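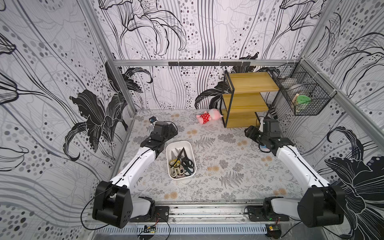

百合の壁、羊歯の床
小さな囲いに柄を貼る楽しみについて

壁紙の話をすると、たいていの方はまず居間か寝室のことを思い浮かべられるようです。広い一面にどんと貼って、ソファを置いて、さあ季節の花でも、というあの感じですね。もちろんそれも楽しいのですが、今月はもっと狭いところ、手を伸ばせば奥の壁に指が届いてしまうような、作業のための囲いの内側の話をしたいと思います。狭いところの柄は、広いところの柄とずいぶん勝手が違うのです。

白地に黒の線で描いた大きな百合。花びらは反り返り、葉も茎も長く流れて、そのあいだを波のような縦線が走り、灰色と黒の点々がところどころに群れています。奥の壁は下半分に暗い色の花が並んでいて、左の壁には真っ黒に塗りつぶされた百合が一輪、花脈だけが白く抜けている。右の壁では黒い花びらが大きく弧を描いています。どれも人の顔ほどの部屋飾りを想定していたら面食らうような思い切った絵柄で、それを三方に貼ってしまうのですから、初めて見たときは私も「ずいぶん賑やかですねえ」と間の抜けた感想しか出てきませんでした。

Rarnamsteadの坂の途中で

話を聞かせてくれたのはOlaia Casadoさん。Rarnamsteadという坂の多い町で、表具と壁紙貼りの仕事を長く続けている人です。工房は坂の途中の角にあって、入口の戸がやや重く、押すのか引くのか毎回迷います。訪ねたのは11月11日火曜日、朝から冷たい雨で、まず熱いお茶をいただき、それから棚の見本帳を次々に出していただいて、気がついたら昼を過ぎていました。

「狭いところほど、大きい柄を貼りたいの」とOlaiaさんは言います。「小花を散らすと、目がどこまでも細かいところを追いかけちゃう。机に向かう人は疲れるでしょう。百合くらい大きいと、一輪か二輪しか入らないから、見るのも一回で済む」

なるほど、と思いながら、私はこっそり自宅の洗面所のことを考えていました。忘れな草の小花柄で、もう九年になります。嫌いではないのですが、歯を磨きながら花を目で追ってしまう癖がたしかにあるのです。

色を白と黒と灰に絞っているのも、Olaiaさんの好みです。作業をする場所には、あとから必ず色のついたものが入ってくる。糸巻き、付箋、薬の箱、青い布きれ。壁が先に色を使い切ってしまうと、そうしたものが居場所をなくすのだとか。黒百合の前に青いものがぽつんとあると、それだけで少し絵になる、という話を、お茶のおかわりを注ぎながらしてくださいました。

柄合わせは角から考える

貼り方にも触れておきましょう。といっても、私は一度貼ったきりで二度と自分ではやるまいと誓った側の人間ですので、以下はほとんど受け売りです。

囲いの内側に貼る場合、継ぎ目を壁の真ん中に置かないこと。角に寄せます。奥の壁から始め、花の頭がどの高さに来るかを鉛筆で軽く印しておき、それから左右へ回していきます。百合のように流れる柄は、角で茎が少しずれてもあまり気になりません。ずれて困るのは縦の波線のほうで、こちらは糊が乾く前に、定規を当てて必ず確かめておくこと。

糊は、OlaiaさんはVan Wykの粉末のものを、袋に書いてあるよりいくらか固めに溶いて使います。狭い場所では腕が伸ばしきれず、紙を何度も置き直すことになるため、柔らかい糊だと壁を伝って垂れてくるのだそうです。刷毛は短いものを二本。片方は糊用、片方は空気を抜く用で、柄に紐を巻いて見分けています。

それから、金属の枠がある囲いのときは、枠を外せるなら外してから貼る。外せないなら、枠の際で紙をほんのわずか余らせて、へらで押し込んでから刃を入れる。銀色のアルミの縁は、こういう白黒の柄にはよく似合います。額縁のように見えて、柄の端がきっぱり止まるからでしょう。木の枠だったらもう少しのんびりした印象になるはずで、それはそれで私は見てみたい気もします。

空っぽのフックのこと

奥の壁を横切る棒に、黒いフックの並んだ金具が掛かっています。小さな鉤が下を向いてずらりと揃い、何も掛かっていません。こういうものを見ると、私などはすぐに鋏やら計量匙やらを吊るしたくなるのですが、この道具については、Mylene Umaliさんに面白い話をうかがいました。

Myleneさんは、雑貨の店Listcombeで台所と作業部屋まわりの品を選んでいる人です。ご自宅にも同じような横長のフックを掛けていて、週末になるといったん全部外してしまうのだそうです。

「掛けっぱなしにすると、掛けてあるものが壁になっちゃうんです。もう見えないの。外して、月曜に本当に使うものだけ戻すと、だいたい半分は引き出しに行きます」

私も帰宅してすぐ試しました。外した中に、何に使うのかわからない小さな鍵がひとつあり、いまだに食卓の隅に置いてあります。心当たりのあるご家庭も多いのではないでしょうか。

Myleneさんはフックの高さにもこだわりがあって、台の面から600ミリより上には付けません。肩をすくめずに取れて、吊るしたものの先が手元に当たらない。背の高い方はもう少し上でもよいでしょうし、椅子に座って作業なさる方なら下げてください。黒い金具にするか銀色にするかは、壁しだいです。黒百合の柄なら、黒い金具は花の線にまぎれて、いい具合に目立たなくなります。

足もとの羊歯

さて、床です。淡い灰色のマットに、羊歯の葉、小枝、丸い花の頭が散っています。壁があれほど大きな百合なのに、下にも植物を敷くのかと驚かれるかもしれません。けれども線の細さがまるで違いますし、色も床のほうがずっと薄い。庭でいえば、上に大輪、下に下草。私の祖母の庭がちょうどそんなふうで、百合の根もとに羊歯が茂り、その陰によく猫が寝ていました。

淡い色のマットには、当然しみがつきます。薄茶色の丸いあとが、手前の左と右、それから真ん中の右寄りに。ほかにも、うっすらとした点があちこちに見えます。Olaiaさんにしみの話を向けると、笑って自分の工房の敷物を見せてくださいました。Selteroという名の敷物で、買ったときは真珠のような灰色だったというのですが、いまは輪じみだらけ、糊の跡だらけ。「でも丸いしみは、丸い花の柄があると怒る気にならないのよ」と言うのです。無地だったらとっくに捨てていたそうです。

それでも落としたいという方のために、Myleneさんのやり方を書いておきます。まず乾いた布で粉や砂を払います。ぬるま湯に台所用の中性洗剤をほんの少し垂らし、白い布に含ませて、しみの外側から内へ向かって押さえるように拭く。こするのはいけません。印刷された柄は、しみより先に葉の線が薄くなることがあります。目立たない隅で試してからにしてください。最後に水拭きをして、立てかけて乾かします。それで残ったものは、もう柄の一部として暮らすほかないようです。

貼り替えの時期

貼り替えはどのくらいで考えればよいでしょう、と帰りぎわに聞いてみました。Olaiaさんは少し考えて、角が浮いてきたらまず糊を足してみて、それで持ちこたえるうちは貼り替えない、と答えました。狭いところの紙は日に当たりにくく、案外長持ちするのだそうです。むしろ先に飽きるのは人のほうで、そういう方には、一面だけ替えることを勧めています。左の黒い百合はそのままに、右だけ無地の灰色にする、というふうに。

見本帳を閉じる前に、白黒の百合の端切れを一枚いただいてきました。洗面所の忘れな草の上に画鋲で留めてあります。夫はまだ何も言いませんが、歯を磨く時間は前より短くなったようです。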